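Print this page | E-mail this page

How many dish-rack demos before the arms stop embarrassing me?

Janaína Andrade
I've got 551 teleoperated episodes of two arms dealing with plates, mugs and a wire rack. The trained policy treats stacked plates as one thick plate. Do I need more examples, or better ones?
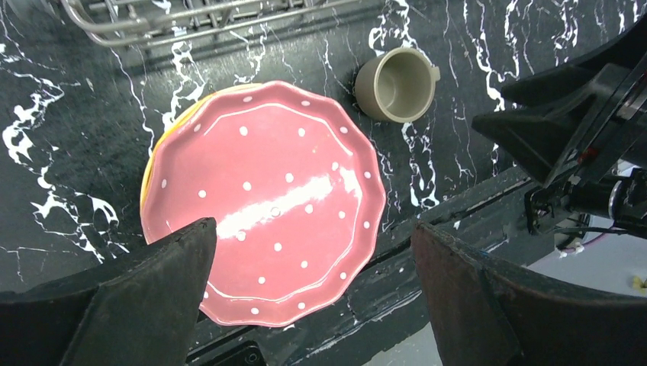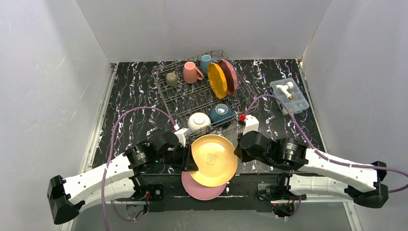 Pink and yellow plates in both, wrist view first, then the fixed one.

I've been swapping the order of the plates but little else, as my patience is finite. Each session is 45 minutes and I do my worst driving at the end of it.

Perrin
More, always more.

Alstead
Ignore Perrin. Watch 26 of your episodes at random and bin any where you dithered, or it will learn to dither beautifully. Then record 70 new ones with the stack in different spots.

Comments (2)
Gritavix: Same trouble with saucers.
Stosex: Binned half of mine. Felt marvellous.

We use cookies to remember your settings. Accept | Manage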